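Pilumura gripper trials, data card

Contents: 93 episodes of bottle and can handling, recorded with 2 controllers on the same arm. The two-finger gripper stayed on throughout. Controller settings are in the config folder, one file per controller. Episodes run to 3000 steps at most.

Known gaps: 8 episodes have no wrist camera stream.
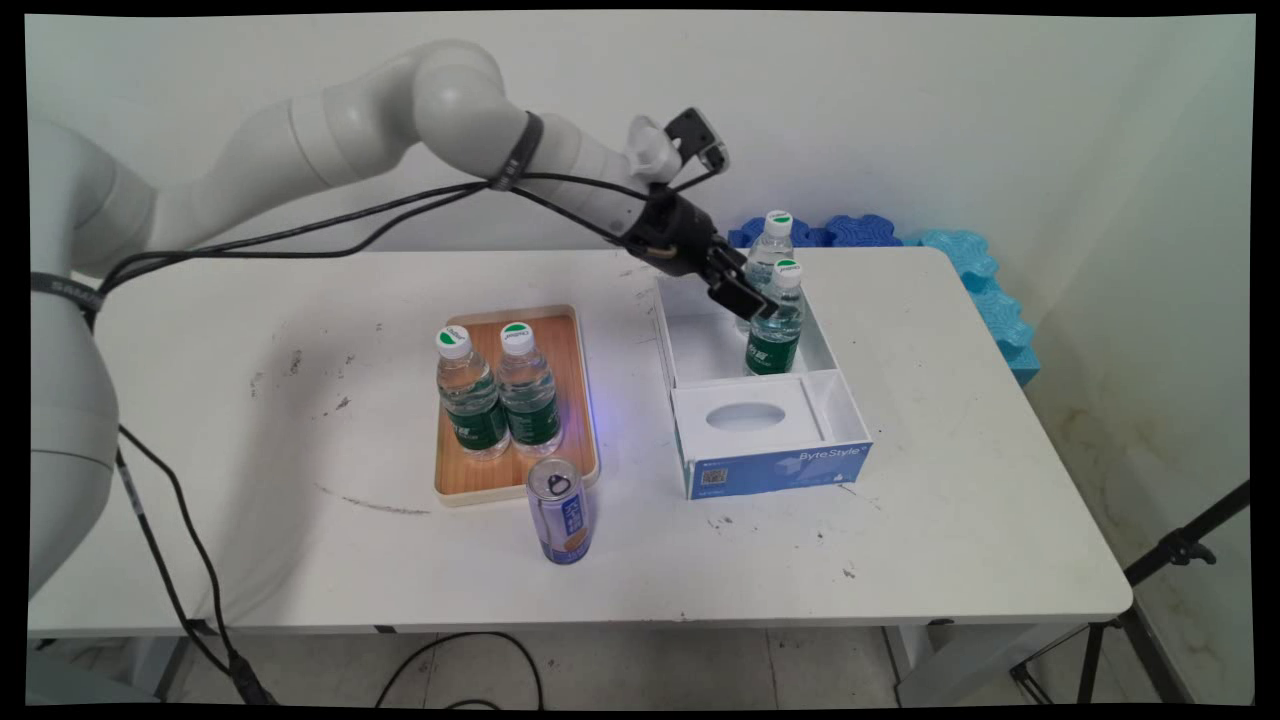 Rhona Baxter asks that anyone comparing the controllers leave those 8 out of the totals. Send corrections to Waldemar Ostrowski.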